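4.2 Do labels keep a bin to its contents?

The case for labeled storage is usually made by people who sell labels, or by people who have just put them on. Gulov's guide to shared rooms states flatly that a named bin "stays itself," and the Rebane handbook repeats the line without a source. We could find no count behind either claim. Burkham did count, but only on the afternoon the labels were applied, when every bin held what its label said it held. A result of that kind tells us that people can read.

Our own count covered 53 clear bins with printed labels, all of them in rooms where several people put things away. We looked at each bin once, with no warning given, and sorted it into one of two groups. A bin was a match if anything in it fit the label, even if other things were in there too. It was a mismatch if nothing in it did. We left out empty bins before counting. The rule is generous to the labels, and we chose it so that a poor result could not be blamed on strict scoring. Under this rule 40 bins matched and 13 did not.

Those who favor labels will say that 40 out of 53 is good. Perhaps it is. But we have no count from the same rooms without labels, and neither does anyone we cite. A bin of blocks may go on holding blocks simply because the blocks are already in it. Until somebody takes the labels off half the bins in a room and waits, the credit given to the label is a guess.

The mismatches are more useful to look at than the matches. They were not, for the most part, bins in which two kinds of toy had been mixed. In the usual case the named contents had gone elsewhere and something soft had moved in: a cloth, a cover, a stuffed toy. Figure 3 is typical. The label on the front reads "Building Blocks 6," and what lies on the floor of the bin is a soft teal-green bundle. More cloths are out on the table, one of them folded in front of a spray bottle, and a green basket with a handle hole stands behind. 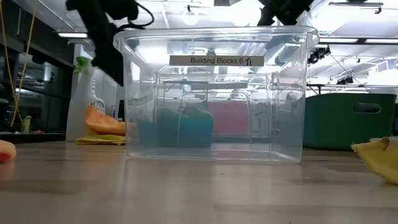 Figure 3. Clear bin labeled "Building Blocks 6," scored as a mismatch.

4.3 Clear walls as a rival explanation

Brorkton sells the same idea from the other side. Its advice is to skip labels and buy clear bins, on the grounds that people sort by what they see. If that were right, our labels would be doing very little work, and a soft thing seen through the wall would invite more soft things whatever the print above it said. Our count cannot settle this, as every bin in it was both clear and labeled. We regard that as the main weakness of the study, and one we should have caught at the planning stage.

A smaller check was made by Wendell Boateng, who asked 20 regular users of the rooms to name the contents of a bin after a short look from the doorway. Most named what was inside and left the label out. It is tempting to lean on this, but asking for contents all but tells a person to look past the label, and the wording should be changed before the check is run again.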